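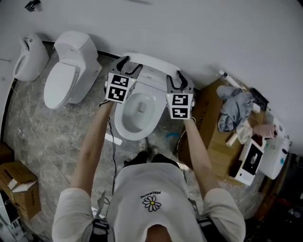 Figure 11. Both grippers held in front of the head camera, marker panels facing it.

Print this page | E-mail this page

Section 4.2 Checking the marker tracking before a recording

The Flendus tracking software calculates the position of each hand gripper from the markers printed on its white panel. Do this check every time you start work in a new room, and again after you change a marker panel or move the head camera on its mount. The calibration of the camera (section 3) must be finished before.

You need: the two grippers, the head camera with its harness, and the computer with Flendus Monitor open.

1. Put on the harness and connect the grippers as explained in section 2. Lead the cables so that you can stretch both arms without pulling a plug.

2. In Flendus Monitor, open the Tracking tab and choose the session profile. If you have no profile for this room, choose "Jaltard default". You can rename it later.

3. Stand at the place where the task will be done. Do not make this check at your desk. The light and the background should be the same as in the recording.

4. Hold both grippers in front of you with the arms extended, as in Figure 11. The fingers point away from you and the panels are turned to the camera. Each panel in the figure carries two markers, one over the other.

5. Look at the preview. Every marker that the software has found gets a colored outline and its ID number. You should see four outlines. If an outline appears and disappears, go to "When a marker is not found" below.

6. Press Start Check. Keep the grippers still until the counter reaches 200 valid images. Images in which one marker is missing are not counted, so the counter can stop for a moment. This is normal.

7. Now move each gripper slowly through the space you will use in the task. For work on low objects, for example a toilet bowl or a floor cabinet, include the lowest position you need to reach. Turn the wrists a little to the left and to the right.

8. Press Stop. The software shows one tracking value for each gripper. A value of 42 or less is good. With a higher value, repeat steps 4 to 7 one time before you change any setting.

9. Press Save to Profile. The result is written in the session folder, in the file tracking_check.log.

Note: The left and the right gripper are recognized only by their marker IDs. If you have exchanged the panels, the software will show the left hand on the right side. Correct this in Settings – Marker Assignment, and start again from step 4.

Note: With one visible marker the software can still calculate a position, but the rotation is less exact. Such images get the flag "single" in the log. The Nesarari export tool removes them if the option Strict Pose is on.

When a marker is not found

– Clean the panel with a dry cloth. A fingerprint on the black area can reflect the light.

– Lower the exposure in steps of one. White walls and white ceramic make a bright picture, and the white border of the marker can then become too wide for the detector.

– Check Minimum Marker Size. The value from the factory is 14 pixels. A smaller value finds markers farther away, but it also gives more false detections.

– Look for false outlines in the background. Floor tiles with a strong pattern and printed boxes are sometimes taken for a marker. Switch on Known IDs Only to ignore them.

Caution: Do not cover the panels with tape or transparent film. The reflections disturb the detection, and the glue can damage the print.

Caution: Watch the cables on the floor when you step back from the object. Stop the recording before you put a gripper down.

If the check fails three times, save the log and send it to Abernathy support together with the profile file. Continue with section 4.3, Setting the time offset, only after both grippers have passed.

Revised August 2018

Print this page | E-mail this page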